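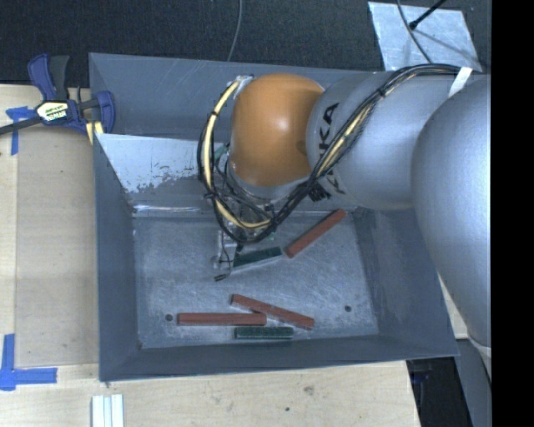 The Second Guitar

Myrto Economou had played bass in Loker for 11 years before anyone asked her to sing. It was Pantelis who asked, in the van, with the heater broken and the drummer asleep against the amps.

"Just the one song," he said. "The slow one."

"That's Fotini's song."

"Fotini's gone to Drokov."

She knew that. Drokov had a label, a proper drum tech and a tour starting in November. Loker had 32 copies left of their first record and a booking at the Maller, which held 60 people if they stood close.

They ran through it twice at the soundcheck. Her voice cracked on the high part both times, so Pantelis dropped it a tone and wrote the new chords on his wrist. Spyros said it was fine. He said that about most things.

When they played it that night, the talking at the bar carried on for the first verse. Myrto kept her eyes on the fire exit. In the second verse she forgot a line and sang the first one again.

Afterwards, a man bought a record and asked who had written the slow one.

"Someone who used to be in the band," she said – then she took his money and looked for change.

Fotini rang while they were loading the van. Myrto let it ring, put down her end of the amp and answered.

Print this story | E-mail to a friend
Contact us | © Vasilakis Stories | Back to top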